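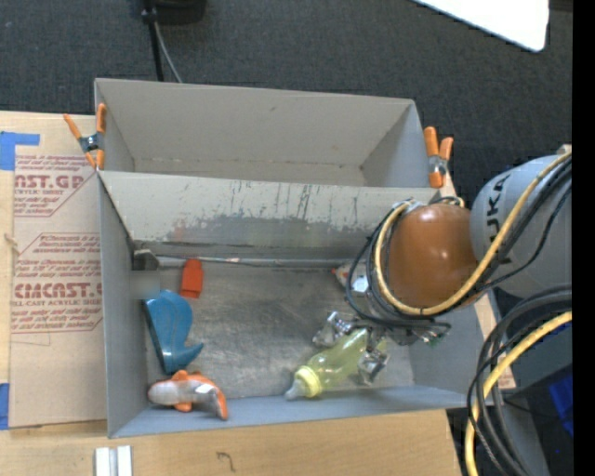 Figure 4. Two-compartment bin set on a pale wooden tabletop. Front bin: baby bottle with a yellow collar, fish-shaped toy, and pieces of colored plastic. Rear bin: empty.

4.2 What people call the things in a mixed bin

Small children's items are a wonderful problem for anyone who studies sorting. They are bright, they are oddly shaped, and a good share of them have no agreed name once they have been separated from the set they came with. The front bin in Figure 4 shows the range well. The baby bottle gave our sorters no trouble at all. The fish was nearly as easy, though the names for it spread out more than we expected: "fish," "bath fish," "clownfish," "the orange one," and, from two sorters in the same household, "Bultero," after a character in a picture book they both knew. Then there is the red-orange piece lying near the back wall. It is roughly rectangular and narrower at one end, and it drew more different names than anything else in the bin.

The full item pool held 415 objects. Thirty-three sorters gave us 797 usable names for them, after spelling variants were merged by the second author and checked by Nurhan Sezer. Sorters worked in pairs or alone and were free to skip any item. We coded each name as one of four types: a whole object ("bottle"), a part of something ("lid," "handle"), a color or shape ("red thing"), or a guess at use ("for scooping").

Whole-object names were the most common type by a wide margin, as in the earlier kitchen drawer study (Canpolat and Dönmez). The exciting part is what happened with the rest. For 92 objects, no sorter used a whole-object name, and it was in these cases that talk between partners became long and inventive. Pairs turned the piece over, held it against other pieces, and tried out stories about where it might belong. One pair spent most of their session on a curved blue part, and settled on "boat bit" only after ruling out a watering can, a slide and the lid of a potty.

Color did a lot of work here, more than we had planned for. A yellow collar on a bottle is still read as part of the bottle, and sorters hardly ever mentioned it. A single-colored piece of plastic with no other clue is often named by its color first and its shape second - "teal pointy," "red flat." We return to this order in Section 5, where it turns out to predict which items end up in the "don't know" pile.

Sorters also differed in how they handled items for babies. Parents of very young children tended to set bottles apart before touching anything else, and several wanted a separate place for anything that goes in the mouth. Sorters without small children at home mostly grouped bottles with toys. We did not instruct either group on this point, and the coding sheet (the Uleck sheet, see Appendix B) had no category for it. Ingvild Torvik suggested adding one partway through; we kept the original sheet so that early and late sessions could be compared, and logged these remarks as free notes.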